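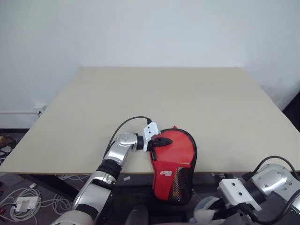 Figure 1. The red and black bat case standing on its edge.

Storing a bat and ball: a study of one case
Océane Gauthier and Normand Lavoie
Product Studies, 23 July 2021

1. Why we chose it
Our brief was to take an ordinary item of sports kit and report on how well it holds what it is meant to hold. We chose a table tennis case, as the club at Hjaltested keeps its bats in a drawer and the rubber gets scratched. The budget was small, and one case was enough for the study.

2. The case
The shape follows the bat, rounded at one end. The outside is red fabric with black trim and a small white logo. There is a black mesh pocket low on the right. We spent most of our time on the zip and the pocket, which get the most wear.
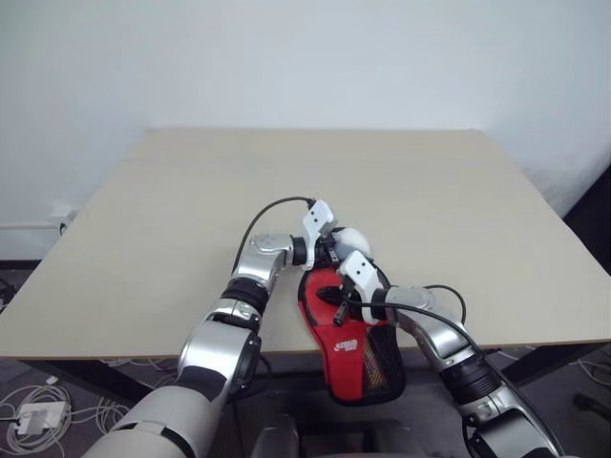
3. Method
We opened and closed the zip 800 times over 10 sessions and wrote down any snagging. We then put a ball in and took it out at the start and end of each session. Normand kept the log and Océane did the drawings.

4. Results
The zip snagged eight times, always on the curve. The bat went in easily if the handle was lined up first. 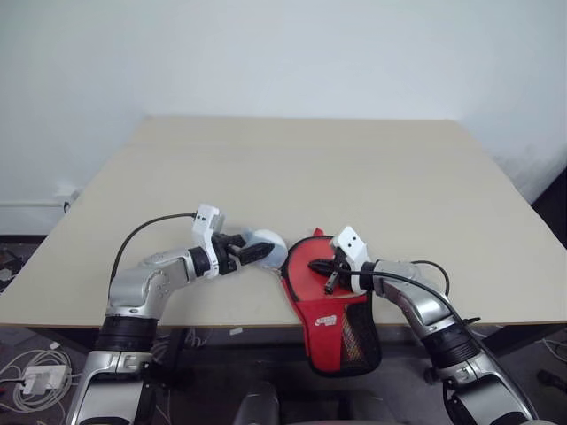

Balls were harder to deal with. Players told us they want to reach one without opening everything — most of them carry spares in a coat. We would make the pocket opening wider and add a second pull to the zip. Drawings for both changes are in Appendix B.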